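Folding and Storing Household Clothing
Laundry and Linen Guidance for Residents

Losness Residential Services provides this page for residents of its furnished apartments and for the housekeeping staff who assist them. It covers the folding of everyday garments after laundering, with particular attention to shorts and trousers, which account for most of the creasing complaints received by the linen office. The guidance applies to cotton, linen, and common blended fabrics. Garments marked for dry cleaning should be handled according to their care labels.

Preparing the work surface

Garments should be folded on a flat, clean surface at a comfortable standing height. A dining table or a kitchen counter is suitable. A bed is less suitable, as the mattress gives way under the hand and the fabric cannot be pressed smooth. Residents who find that they must bend at the waist to fold should choose a higher surface.

Wipe the surface with a barely damp cloth and allow it to dry fully before any clothing is placed on it. Wooden tables should be checked for splinters and for traces of polish or wax, both of which may mark fabric. Where a table has been polished within the last day, lay down a clean cotton sheet first.

Clear a space large enough for the longest garment to lie at full length. Finished clothing should be stacked to one side, within reach, and the unsorted laundry kept on a chair or in a basket. Mixing the two on the same surface leads to stacks being knocked over and refolded.

Sorting before folding

Sort the laundry by type before folding begins. Shirts, trousers, shorts, underclothes, and towels should each be completed as a group. Folding one type at a time produces stacks of even width, and an even stack will sit in a drawer without leaning.

Check each item as it is sorted. Loose buttons, open seams, and stains that have survived the wash should be dealt with before the garment is put away. A small dish kept near the laundry is useful for detached buttons. Stained items should go back for treatment and should not be ironed, as heat may set the mark.

Garments that are still damp at the waistband, the pocket bags, or the heavier seams are not ready to be folded. Hang them for a further period and return to them at the end. Clothing stored damp may develop an odor within a day and may pass it to everything else in the drawer.

Shorts and trousers

1. Turn the garment right side out. Reach into each leg as far as the hem and pull it through. Push the pocket linings back into place with the fingers, and make certain that nothing has been left in them.

2. Close the fastenings. The zipper should be drawn up and the waist button passed through its buttonhole. An open waist allows the lining to roll outward, and the whole garment will then fold at an angle.

3. Hold the garment by the waistband, one hand at each side seam, and give it a firm shake.

4. Lay the garment face up with the waist at the top. Smooth it from the waistband toward the hems with the flat of the hand. Bunched fabric near the lower legs should be lifted and laid down again. Pushing it along the table tends to move the crease without removing it.

5. Fold one leg over the other so that the outer side seams meet. The seat will form a small point at the back. Tuck this point inward to leave a straight edge.

6. For shorts, bring the hems up to the waistband in a single fold. For trousers, fold once to bring the hems to the waistband and once more to bring the fold to the same line. Heavy denim may be folded in thirds if the second fold is too thick to lie flat.

7. Press down lightly with both hands and place the garment on the stack with the folded edge facing outward.

Dress trousers with a pressed crease are treated differently. Match the inner and outer seams of each leg so that the crease falls at the front, and hang the trousers over a padded bar. They should not be stored in a drawer for more than a few days.

Linings and pockets

Lined shorts deserve additional care. The lining is usually lighter than the outer cloth and shifts during washing, and it may gather at one side of the seat. Before closing the waist, put one hand inside the garment and draw the lining down toward the legs until it lies flat. Where a lining repeatedly works its way above the waistband, a few stitches at each side seam will hold it.

Patch pockets and pocket flaps should be smoothed before the first fold. A flap that is folded back on itself will keep that shape in storage and will need to be ironed.

Drawstrings should be evened at both ends and tied in a loose bow. A tight knot in a damp cord can be difficult to undo.

Shirts and knitwear

Shirts with collars should be buttoned at the top, the middle, and the lowest buttonhole, then laid face down. Fold each side in toward the center, lay the sleeves straight along the back, and bring the hem up to just below the collar. T-shirts may be folded in the same manner without fastening.

Knitwear should never be hung. Lay the garment face down, fold the sleeves across the back, and fold the body loosely in half. Heavy sweaters belong at the bottom of the stack.

Stack height and storage

Drawers should be filled to a height that permits them to close without pressure. In the standard dresser supplied with each apartment, the drawers are 18 centimeters deep on the inside. Shorts may be stored upright in these drawers, with the folded edge at the top, so that each pair can be seen and removed separately. Trousers are better laid flat.

On open shelves, stacks should be kept to a height of 21 centimeters. Taller stacks compress the lower garments and tend to slide forward when an item is pulled from the middle. Leave the width of a hand between neighboring stacks.

Seasonal clothing may be placed in the under-bed boxes available from the linen office. All items should be washed before they are stored, including those worn only once. Cedar blocks may be placed in the box and lightly sanded every three months. Mothballs are not permitted in the apartments.

Removing creases without an iron

Light creases in cotton shorts can often be released with moisture and hand pressure. Spray the creased area with a fine mist of water, smooth it flat on a towel, and leave it in place until it is dry. A spray bottle holding 300 milliliters is sufficient for this purpose and is easily managed in one hand.

Deeper creases at the hem or along the front of the leg call for an iron. Residents may borrow an iron and a folding board from the linen office. Irons must be returned cold, with the water tank emptied.

Common errors

Folding with the fastenings open is the most frequent cause of uneven stacks. The garment slips sideways as the second leg is brought across, and the waistband ends up at a slant.

Leaving clothing in the dryer after the cycle has ended allows creases to form in whatever position the load has settled. Residents who cannot fold at once should remove the load and lay the garments flat, one on top of another.

Overloading the dryer has a similar effect. The drum should be no more than two-thirds full.

Further assistance

Questions about this guidance may be addressed to Renata Sosa in the linen office. Requests for repairs to buttons, hems, and zippers should be placed with Radomír Kollár, together with the garment and the apartment number. Repairs are normally returned within three working days. Additional under-bed boxes can be requested from either office.

Page reviewed 26 April 2022.
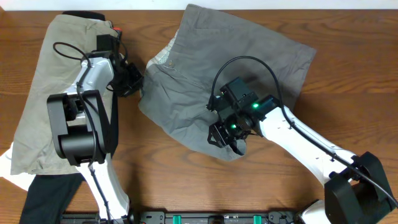 Should shorts be buttoned before they are folded?

They should be, and the zipper should be drawn up as well. A closed waist keeps the lining inside and allows the side seams to be matched evenly when one leg is folded over the other.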